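About Woma

Hi, I'm Hamdia Mamo, and I started Woma because I was sick of throwing out charging cables! You know the kind of thing: works fine in the store, then after a few months you're holding it at a funny angle on the nightstand to get your phone to wake up. I had a drawer full of them (my sister called it the snake pit).

So I rented a small room, put in a plain white table and began bending, plugging and pulling every black cable I could get my hands on. Torbjørn Haugland joined me that March with a box of connectors and a lot of opinions about strain relief, and he's still here, opinions and all.

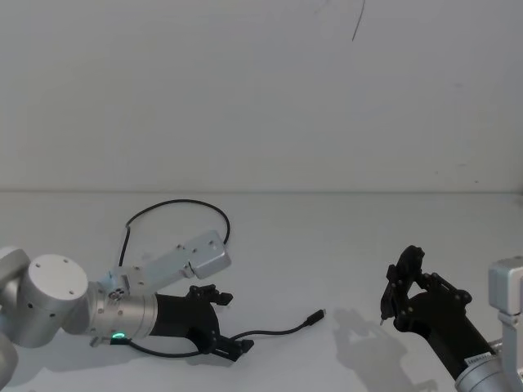
We went through 80 sample cables before we liked one enough to put our name on it. That one became the Natus, and it's still our best seller – thin, bendy, and easy to coil up in a coat pocket. The first batch was 800 pieces and we packed all of them ourselves, mostly in the evenings, with the radio on way too loud.

These days we sell to phone shops, schools and offices too, and if you need 100 or more we'll cut them to the length you want. Got a cable that's driving you nuts, ours or anybody else's? Write and tell me what it does. I read all the mail myself, usually before 9 in the morning with my first coffee.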